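Flandiven Community Help > Home & Kitchen > Gadgets and Automation

Can a robot put away groceries yet?

Shaimaa Nasr
Posted August 7, 2022

I've been reading everything I can find on home robots this summer and I'm hooked! My dream is very small. I come home from the market, drop the produce on the counter, and something else deals with the bagging (I buy too many greens, so there's a lot of bagging). Floors are pretty much solved, my little vacuum does 38 minutes on a charge and I love it to bits. But what about soft, floppy stuff like lettuce and zip-top bags? Two arms working on a bag of greens look so close to what I want. How far off is this for a normal kitchen? I'm not handy, but I do have 14 feet of counter and a patient husband.
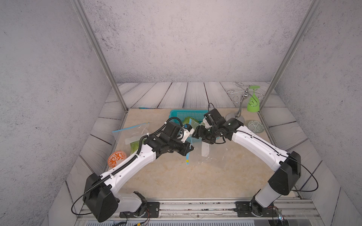
Answers

Helmy

Great topic. I run a small packing room in Hurnen and follow this stuff closely. Boxes, jars and cans: machines have been good at those for ages, because a can is the same shape every time you grab it. Bags are a different story. A clear bag is hard for a camera to make out, it sticks to itself, and it changes shape the second you touch it. One hand has to keep the mouth open while the other brings the food in. My newest packer needed a morning to get quick at it, and she has fingertips! 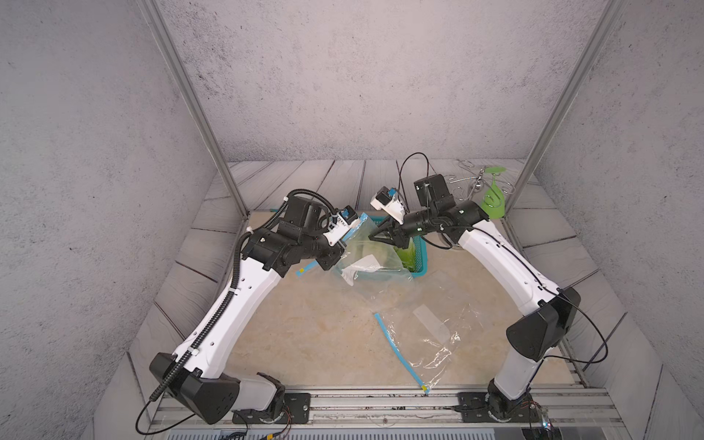
Do you need two arms for this kind of chore?

For a loose bag, two is the simplest way to go. You can manage with one if a stand or hoop keeps the bag open, and plenty of shops do it like that.

What gets me excited is that people are trying the messy jobs at all. When I started out it was all pallets. I'd still say a kitchen like yours is years off, mostly on price and on what happens when something lands in the wrong place. A table with walls on three sides is a much kinder spot than a counter with a toaster, mail and a cat on it.

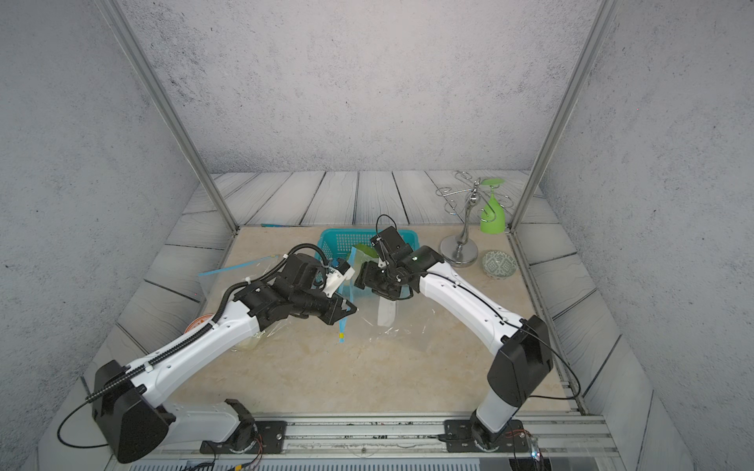
Two grippers over clear plastic, with the basket behind.

Funeo

agree with Helmy mostly. I'd add grip. lettuce bruises if you squeeze and slides if you don't, and inside a bag you're holding it through a slippery layer with glare on it. softer fingers help a lot. I tested a cheap hobby gripper on romaine in July, over 47 tries, and the leaves came out looking like coleslaw lol. still the most fun I've had in my garage all year. if you want to play with this at home start with a sponge, then an orange, then greens. and get the bags with the slider tab, pinching a zip shut is way harder than pulling one

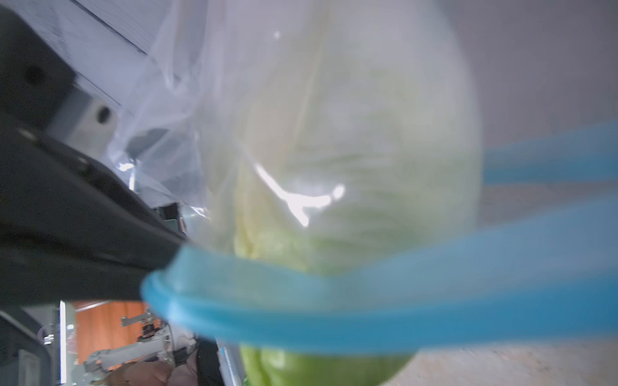
More in Gadgets and Automation

Folding towels by machine, worth waiting for?
Robot vacuum keeps climbing the rug fringe
Best slider bags for stiff fingers (8 replies)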